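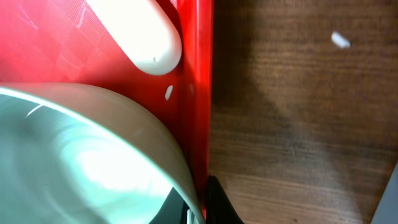
Club night at the wood-top table, red plastic and all.

We've had the Fliltix gripper kit in our robotics club since May, and I'm a fan! It cost us 145 dollars, the build took two evenings, and the manual is fine until page 55, where the wiring diagram faces the wrong way (Cormac Kinsella spotted it – thank you, Cormac). Glossy, curvy stuff is what we practice on most, and the grip settings are easy to nudge between tries. My gripe is the cable, way too short for our table. Eglė Laur wants a second kit for the Nokivberg meet, and I'd buy it again.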